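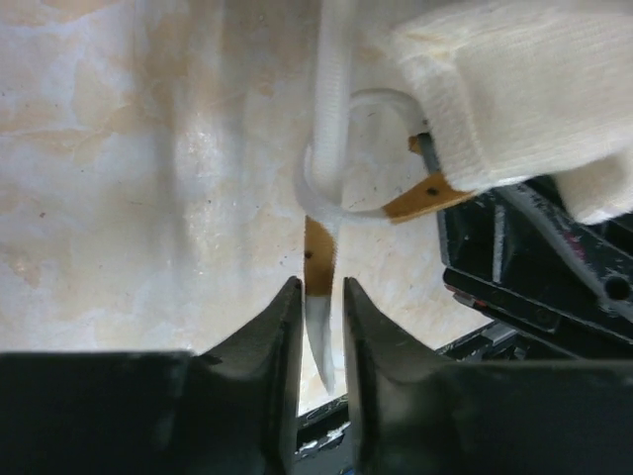
Strap end between the fingers, white cord wrapped around the strap above, of the Zarnix gripper.

Review: Zarnix two-arm bench kit in an after-school robotics club

The Zarnix bench kit is sold to schools as a two-arm manipulation platform for students who have finished a first course in programming. It ships with two arms, a gripper for each, a small camera for each wrist, a base rail and a software package that records and replays arm motion. Our club has had it since the start of the school year. The review covers the kit as used on a single project, the soft-goods event of the Jokinetti student competition, which takes place in November.

The event asks teams to handle cloth items around a piece of model furniture: pillows, straps, cords, covers. Rigid blocks are not scored. Most of the kits we looked at are documented only for blocks and cups, and Zarnix is no exception. The manual gives fabric half a page.

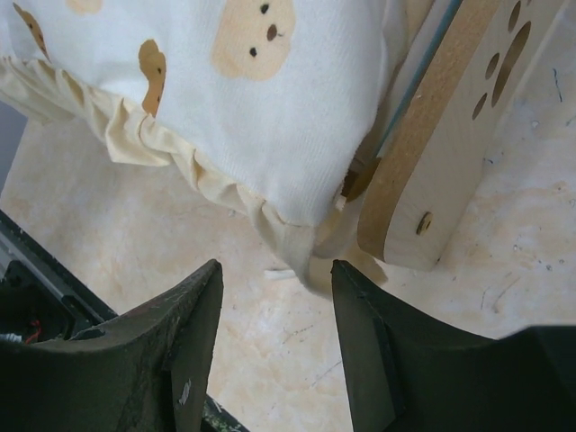

Leigh Pruett
Robotics club adviser, MacAulay

Grippers. The fingers are the best part of the kit. They are dark, stiff and taper to a point, so they can get under a frill or a hem where a flat pad would push the cloth away. The inner faces are beveled and grip thin fabric well once it is between the tips. Getting it there is harder. A gathered edge like the one on our larger pillow folds unevenly, and a grasp taken a short distance to one side picks up one layer where the next grasp picks up three. The software has no setting for this. Students wrote their own check, which compares finger opening before and after closing, and it works on the frill but not on cords.

Straps are a separate problem. A strap hanging free between open fingers will swing when the other arm moves, and the default approach speed is too high. We cut it to 25 percent of maximum for anything narrow. The limit has to be entered separately for each arm, in two different menus.

Wrist cameras. Image quality is adequate. The fingers take up a large share of the view, which is helpful for alignment and unhelpful for finding anything. White cloth on a cream surface gives very little contrast. The club had better results using the printed parts of the fabric as landmarks.

Recording software. Each attempt is saved as a separate file with both arms and all camera views on one clock. The club has recorded 605 attempts, of which 386 were kept for training. Most of the rest were dropped for operator error. A smaller group had a gap in one camera stream, and the software gave no warning when this happened. Files can be trimmed but not joined. Export is slow on our laptops and should be left to run between meetings.

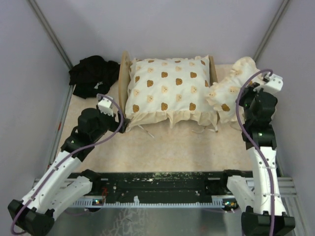 Setup takes one meeting if the bases are already mounted and two if they are not. The bolts are standard and the printed template is accurate. Rail alignment is fussy, and the manual puts the step after wiring when it should come first. Cable handling is better than on the Trasten kit we used before. A purple cable follows each arm, and the small white clips on the right one hold it close enough to the links that it stays clear of the bed frame and pillows when the wrist turns. Trasten left a free loop at the elbow that caught on everything. The rail itself collects dust and lint, and with fabric work it needs brushing every week. Zarnix does not supply a cover for it.

Durability is acceptable. The joints show no play that we can measure with school equipment. The finish on the fingers and gripper brackets marks easily, and the scratches have had no effect on grip so far. Replacement fingers are sold in pairs only.

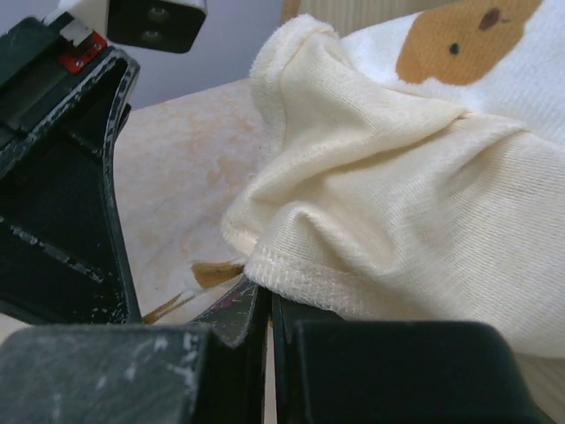
Fingertip at the overlocked hem. Note the wear on the bracket at left.

Support. Two questions sent to Zarnix were answered, one usefully. The calibration file format is undocumented, and the reply on that point referred us to a forum thread that had been closed.

Good: finger shape, cable routing, synchronized recording.
Poor: fabric documentation, per-arm speed limits, silent camera dropouts, open rail.

Recommended for clubs with at least one student comfortable editing configuration files. Clubs that want to stack blocks can get by with the Trasten, which is simpler to set up. We will keep the Zarnix for the Jokinetti event and plan to replace the fingers before travel.

Firmware note, 29th October: the latest update moves both speed limits into one menu. The camera dropout is still present.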